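Planuvstead Makers' Help > Robots and automation > Teaching by example

Do I keep the messy goes when the sheet bunches up?

Zohreh Bagheri
Monday, December 11, 2023

Hi all, first proper post on here, so shout if it belongs in another section. I'm recording examples so a robot arm can learn to take hold of a plastic sheet and pull it straight. I drive the arm by hand with the little leader arm from the Trarko kit, a small camera at the wrist records the lot, and later on it all goes into training. I've got 82 goes saved and I'd like 400 before I start training on anything.

My trouble is the sheet. When it's lying nice and flat I can do a go in 20 seconds and feel very pleased with myself. Then it decides to crumple. It balls up by the finger, drapes down over the lower parts of the arm, and the wrist camera sees hardly anything except creases. Sometimes I can wriggle it free and carry on and finish the job. Sometimes I just stop the recording and swear a bit.

So far I've kept everything, including the swearing ones (no sound, luckily). But my friend Jahangir reckons I should bin any go where the sheet bunches, as the arm will only learn to bunch it. The trouble with that is I'd be throwing out a LOT, and the sheet does bunch in real life, doesn't it? It's a sheet!

The other thing is blur. The finger is so close to the lens that it goes very soft whenever it's in view, and anything moving near the bottom smears. Does that matter? Should I be moving the camera, and if I move it now, are my 82 goes useless? I really don't want to do them again.

Oh, and the arm has clear plastic wrap on it, and the wrap is shinier than the sheet but they're both plastic and both wrinkled. Could a learning system muddle the two? I muddle them myself when I'm looking back through stills.

Thanks in advance, and sorry it's so long.

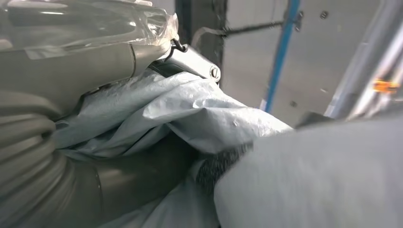 Ehsan Khosravi

Hello Zohreh, welcome! I spent most of July doing nearly the same job with dust covers, so I feel your pain. I'll take your bits in the order they bother me.

Don't bin the bunched ones, or at least don't bin them all. Sort them into two heaps. In one heap put every go where it crumpled and you got out of it and finished. Those are the best ones you have, better than your lovely flat ones, and I'd happily swap you some of mine for them. The arm will get itself into that state sooner or later, and if it has only ever seen a flat sheet it won't have the foggiest what to do next. I trained my first lot on 130 tidy goes, all of them beautiful, and the first time a cover folded over on itself the arm just hovered and shook.

In the other heap put the ones where you gave up. Keep them on the disk, mark them as failed, and leave them out of the training for now. If you train by plain copying, the system copies whatever it's shown, giving up included. Jahangir is right about that much.

There's a third sort that's easy to miss, where you got there in the end but faffed about for ages first, opening and closing on nothing. You can trim those. Cut the dead bit off the front if you were just sitting there thinking, but please don't snip pieces out of the middle! The arm seems to jump from one spot to another when you do, and that's a horrible thing to teach it.

Now the blur. A soft finger very close to the lens wouldn't worry me, as long as it's soft in the same way every time. It'll be just as soft when the arm is working on its own, so the two match. What I would worry about is how much of the view the sheet takes up. In your still it's all across the middle with the finger pressed into it, and I can't tell from that one view which way the rest of the sheet goes. If I can't tell, I wouldn't bet on the arm knowing either. So leave the wrist camera exactly where it is and add a second one, fixed, looking at the whole job from the side. I bolted mine to a shelf.

Your old goes won't have the side view, I know. I'd use them for a practice run with the wrist camera only, just to check the whole chain works from recording to training to running, and then do the real lot with both. Don't wait for 400 before you try anything. Train on what you've got this week, even if it comes out rubbish, and you'll see what it's short of.

As for the wrap, I wouldn't fret. It goes along with the arm and the camera does too, so it ought to sit in more or less the same corner of the view each time, while the sheet wanders all over. The snag comes if you change the wrap halfway through. Write it down if you do, and do a few goes with it a bit different so it doesn't come as a shock.

Parviz Rashti

Move the camera back and start again. I did and it was fine.

Roya Ranjbar

I wouldn't start again! Ehsan's got most of it. Only thing I'd add is to vary how the sheet starts out. At the Kordestani workshop we used to toss it down any old how before each go, then every so often scrunch it up on purpose and begin from there, so you get the sorting-out part without waiting for bad luck. It feels silly but you'll fill your gaps much quicker.

Also write a one-word note for each go as you finish it: flat, bunched, stuck, gave up, whatever suits you. I left mine to the end and had to watch the whole lot back over a weekend. My sheet was the thick Pitine sort, so yours might behave differently, the thin ones cling more.

Zohreh Bagheri

Thank you both (and Parviz, but no!). Two heaps it is. I've got an old webcam in a drawer that'll do for the side view, so I'll get that up first and then have a go at the scrunched starts tomorrow evening.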